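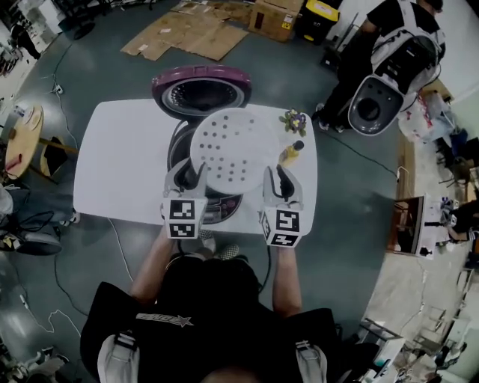 Secondhand metal records have usually lived a hard life, and before you decide that the murk on your copy is the band's fault, it's worth giving the thing a proper wash. I've pulled black metal LPs out of boxes that had beer on them, candle wax on them, and once what I'm fairly sure was stage blood (the fake kind, I hope!), and nearly all of them came up sounding far better than I had any right to expect. Before any water gets involved, though, practice your hold. Pinch the record at opposite edges, same as the steamer plate held above the rice cooker up there, and keep your fingers off the flat part altogether. It feels clumsy for the first few records and then you stop thinking about it.

What follows is the way I do it at home, from the wash through to getting the music onto a computer. I buy mostly small-label death and black metal, so that's where my examples come from, but a record is a record and your dad's country albums will be just as grateful.

## What you'll need

- Distilled water, more of it than you think
- Plain dish soap with no lotion or moisturizer in it
- A soft brush made for records (a goat hair one is lovely if you can stretch to it)
- Microfiber cloths that have never met fabric softener
- A clean dish rack, or anything with slots that lets a record stand up
- New inner sleeves, the lined sort
- A turntable, a phono preamp and a USB audio interface, if you plan to record afterward

Please don't use tap water for the rinse. Where I live it's hard enough to leave a chalky bloom on a kettle in a week, and whatever is in it will dry in the grooves, where you'll hear it. Window cleaner is out as well. I did that once to a Sketard seven-inch when I was young and full of confidence, and it has hissed at me ever since.

One warning before we begin: this is all for vinyl. If you've inherited some heavy, brittle old discs along with the metal, those are likely shellac, and they need their own method.

## First, look at it

Hold the record under a strong lamp and tip it slowly back and forth. Dust sits on top and looks fuzzy. Fingerprints look like fingerprints. A scratch catches the light as a sharp line, and if you can feel it with the lightest touch of a fingernail at the outer edge, it will most likely tick when you play it. Washing won't mend a scratch, so it's kinder to yourself to know that now.

Mold shows up as pale freckles, often in a patch near where the sleeve got damp. Don't panic, but do take the record somewhere away from your shelves, throw out the inner sleeve, and wipe down the jacket too. My copy of the first Bivier album had a whole milky way of the stuff on side two. There are only 200 of those and the band hand-numbered them, so I wasn't about to give up on it, and it plays beautifully now apart from some crackle in the acoustic bit.

## The wash

1. Brush off the loose dust while the record is dry. Go around with the grooves, never across them.
2. Fill a bowl with distilled water and add a single drop of dish soap. If it foams, you've used too much. Pour it out and start again.
3. Lay the record on a clean folded cloth and wet the brush, then work around the playing surface in long gentle curves. Let the bristles do the work.
4. Keep the paper label dry. You can buy clamps that cover it, and they're very good, but a steady hand does nicely.
5. Turn the record over onto a fresh cloth and do the other side.
6. Rinse with plain distilled water, and then rinse again. Soap left behind turns into a gummy film that collects on the needle.
7. Blot with a microfiber cloth, again following the grooves, and stand the record in the rack.

A really filthy one may need three goes. I'd sooner do a gentle wash three times than scrub once and regret it, and you'll see the water in the bowl get clearer each time, which is strangely satisfying. Change your cloths between records too. I keep a pile going and throw them in a hot wash by themselves when it gets silly.

## Drying, and the waiting part

Now leave it be. This is where I struggle, because there's a freshly cleaned record right there and I want to hear it! But if you play it damp, any dirt that's been loosened will get dragged along by the needle and packed down somewhere new. Pick a spot with no draft and no pets. Don't use a hair dryer, don't put the rack next to a radiator, and keep it out of a sunny window. Vinyl warps more easily than you'd like to believe.

While you're waiting you can deal with the jacket. A barely damp cloth takes the gray off a glossy sleeve. Matte ones should only be wiped dry, especially the black ones, and metal sleeves are very, very often black ones. For price stickers I use patience and a fingernail, and if the sticker is old enough to have gone crisp I leave it where it is. The one on my Gruverov live album is from a shop that closed years ago and I've grown fond of it.
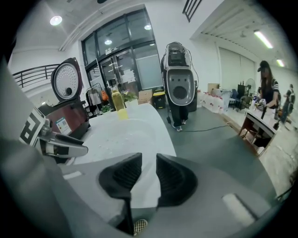
Lorraine Bloxham wrote to say that I've left people too vague about this stage, and that she gives hers the whole night every time, no matter how dry they look. "The water hides near the label," she says, "and then you put it in a paper sleeve and wonder why it smells like a basement." She also turns each record a little in the rack after the first hour, so that it isn't always resting on the same bit of rim. I tried it after her note and I've kept doing it.

So, all night. I usually wash on a Wednesday evening after supper and don't touch anything until I'm home from work the next day. When you do put them away, use the new inner sleeves and not the old ones. Those printed paper inners with the lyrics on them are worth keeping, of course, but slide them into the jacket separately, next to the record.

## Getting it onto the computer

You may not want this step at all, and that's fine. I do it because so much of what I love has never been put online, or it's there in a version somebody has squashed flat to make it louder. The Achari demo compilation is a good case. It came out on vinyl in 2000, with a booklet and a terribly optimistic mail-order form, and as far as I can find it has never come out in any other shape.

Clean the needle first. A soft stylus brush, back to front, never side to side. Then connect the turntable to the preamp, the preamp to the interface, and the interface to the computer. If your turntable has a preamp built in, use that one or the separate one, but don't run through both, or you'll get a horrible booming mess that even a war metal band would send back.

Open whatever recording program you like. I use a free one and have never felt deprived. Now find the loudest passage on the record. On a metal album that can be trickier than it sounds (some of them are one long loudest passage), so look for where the full band crashes in after a quiet intro and play that. Set your input so the peaks stay comfortably short of the red. Digital clipping is an ugly sound, and it won't pass for atmosphere however much you'd like it to.

Lift the needle, start recording, and then lower the needle. Let the whole side run through without stopping. Walk softly, because a bouncy floor ends up on the recording. I also turn my speakers down and listen on headphones, so the bass doesn't feed back into the turntable.

## Tidying up without ruining it

Save the raw file before you change one thing, and save it somewhere safe. After that, trim the silence at each end, leaving a breath of groove noise at the start because it sounds natural. Split the side into tracks and type in the names while you still have the sleeve in front of you. Trying to remember an unreadable logo's track list a month later is no fun.

Take out the worst clicks by hand, one at a time, zoomed right in. Please go easy on automatic noise reduction. It can't tell tape hiss from a cymbal, and in this music there are an awful lot of cymbals. A rough old recording that's been scrubbed too hard comes out sounding like it's being played under a duvet, and I'd take the hiss any day.

If one channel is quieter than the other, check your cables and the cartridge before you reach for the software. I spent a whole December correcting the left side of everything I recorded, and the trouble was a loose little wire on the headshell that took me less time to push back on than it's taken me to type this.

## A few things people ask

**How often should I wash a record?** Once, properly, when it first comes home. After that a dry brush before each play is plenty, provided it's going back into a clean sleeve.

**Is wood glue a good idea?** I know people who swear by it. I've watched the videos. I'm not brave enough, and I'd certainly never try it on anything I couldn't replace.

**My picture disc still crackles after cleaning. What did I miss?** Probably nothing. Plenty of them are noisy from new. Wash it once, enjoy looking at it, and if you love the album, keep an eye out for the plain black version.

**Can I wash colored vinyl the same way?** Yes, exactly the same. Dirt is just a bit harder to spot on the splattered ones, so take your time under the lamp before you start.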